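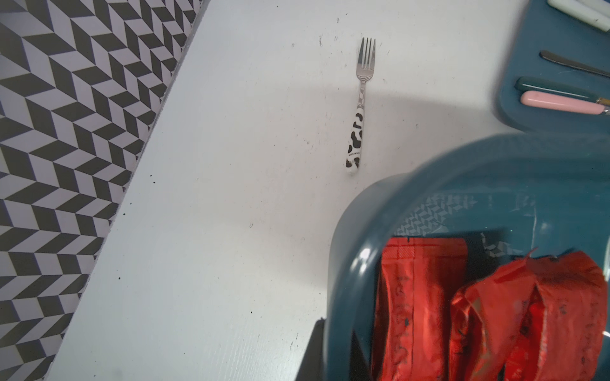

## Jarnudance Space Saga Costume Robe

The Jarnudance robe is made for the fans who like to dress as their favourite hero from the big space films. It was designed by Iulian Zamfir, who has been sewing costumes for fan meetings since many years, and it is sold only in the Bimel shop.

The robe is long, with wide sleeves and a deep hood. The cloth is a soft cotton mix and it is not too warm, so you can wear it during a whole film evening or a full day at a convention. The belt is included in the price. The boots and the sword are not included.

**Details**

- Colours: sand, dark brown, grey
- Sizes: 5, from XS to XL
- Inside pockets: two, one with a zip
- Washing: by hand or in the machine at 40 degrees, without bleach
- Delivery: 7 working days

The sleeves are cut long on purpose, like in the old films. If you are between two sizes, please take the smaller one. For children we advise the Stullow tunic, which has a shorter hem and closes at the front with buttons.

The first series of 2,000 pieces was sold out in October. The second series has a stronger seam at the shoulder, after a remark from our customer Guido Ferri, and the hood is a little bigger than before.

Unworn robes can be sent back in their bag within 40 days. The return form is inside the parcel.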